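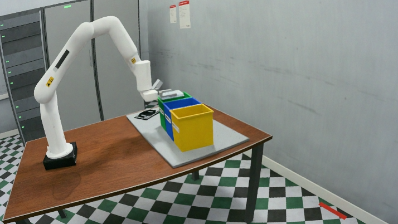

Willkommen zurück zur vierten Sitzung, heute geht es um Aufsicht und Meldewege an Schulen. Ich weiß, das klingt erst mal nach Aktenordner, aber gerade bei dem Thema merkt man in der Praxis schnell, wer vorher mal darüber nachgedacht hat und wer nicht. Fangen wir mit dem Werkraum an, weil da alle sofort etwas zu sagen haben. Ein gelber Warnaufkleber mit schwarzer Zeichnung, wie die beiden am weißen Roboterarm, richtet sich an Leute, die wissen, was er bedeutet. Ein Kind in der zweiten Klasse liest ihn vielleicht als Schmuck! Die Aufsichtspflicht fängt also lange vor dem Aufkleber an, nämlich bei der Frage, wer im Raum ist und wer das weiß.

Zur Wiederholung die drei Begriffe vom letzten Mal. Aufsicht ist präventiv, kontinuierlich und aktiv - so steht es in fast jedem Lehrbuch, und ich finde die Formel auch brauchbar, solange man sie nicht einfach herunterbetet. Präventiv heißt: Ich überlege mir vorher, was passieren kann. Kontinuierlich heißt, die Kinder müssen sich beaufsichtigt fühlen, auch wenn ich gerade am anderen Ende des Hofs stehe. Und aktiv heißt, dass ich nachschaue und notfalls eingreife, statt nur einmal etwas verboten zu haben.

Unser Fall für heute: die Grundschule Clendonville, 364 Kinder, 18 Lehrkräfte. In der großen Pause stehen zwei Personen auf dem Hof. Frau Tindall bemerkt, dass ein Junge aus der 3b seit einigen Tagen nicht mehr mitspielt und beim Klingeln als Letzter hineingeht. Sie erwähnt es im Lehrerzimmer gegenüber Herrn Bloxham, der die Klasse leitet, und der sagt, er behalte es im Blick. Aufgeschrieben wird nichts. Im März meldet sich dann die Mutter bei der Schulleiterin, Frau Marsden, und will wissen, seit wann die Schule Bescheid wusste.

Lest den Fall bitte zweimal. Beim ersten Lesen suchen die meisten (ich auch, damals) nach der schuldigen Person. Beim zweiten Mal schaut ihr nur auf den Weg der Information: Wer hat was beobachtet, an wen ging es weiter, und an welcher Stelle hätte jemand Drittes davon erfahren können?

Zur Dokumentation noch ein Wort, da kamen letztes Mal viele Fragen. Eine Notiz braucht Ort, Uhrzeit, Beobachtung und euer Kürzel. Die Deutung gehört in einen eigenen Absatz, klar abgesetzt. "Saß um 9.40 Uhr allein an der Treppe" ist eine Beobachtung, "wirkte ausgegrenzt" ist schon eine Deutung - beides darf hinein, aber bitte nicht im selben Satz. Und schreibt so, dass ihr den Text den Eltern vorlesen könntet, denn genau das kann euch passieren.

Bis zur nächsten Sitzung:
Schreibt in Gruppen zu höchstens 6 Personen einen Meldeweg für Clendonville, maximal 500 Wörter. Er muss auch funktionieren, wenn Frau Marsden krank ist.
Lest dazu den Text von Rowbotham, die ersten beiden Kapitel reichen völlig. Das Kapitel über Vertretungsstunden nehmen wir uns später vor, das ist ein Fass für sich.
Abgabe wie immer über den Kursordner, eine Datei pro Gruppe, alle Namen oben auf die erste Seite.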